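Testers wanted: help us figure out why our arm keeps stopping

Hi, I'm Kalevi Heiskanen and I run the small test shop at Palus. We're looking for 8 people to spend an afternoon in November with a robot arm that has, well, a bit of a problem!

A while back our block-pushing setup (we call it Horelard) threw fault 2109 in the middle of a run. The arm is supposed to freeze when that happens. It didn't. It kept pressing down for a moment after the stop button was hit, and left a nice dent in the old board. No one was hurt, but I was standing a lot closer than I'd like to admit, and we shut the whole thing down that same day.

Mustonen has since gone through the wiring and we've cut the speed way back, to 80 millimeters a second. Now I need people who have never used it to give it simple commands, hit stop whenever they feel like it, and tell me what felt slow or weird or scary.
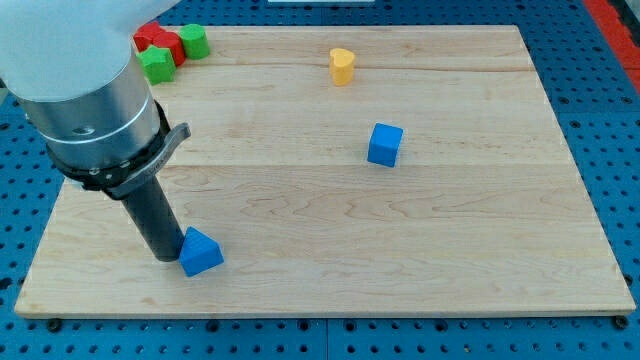
You don't need any background in robots. You do need to be 18 or over and okay with wearing safety glasses and staying behind the floor line the entire time (I'll be the one leaning in if something jams, and only with the power off).

Sessions start at 1:30 pm and run two hours, with a break. We pay for your time and there's coffee, plus those cinnamon buns from Virnon if I get there early enough.

To sign up, call the shop and ask for extension 2424, or just stop by the front desk and leave your name for me.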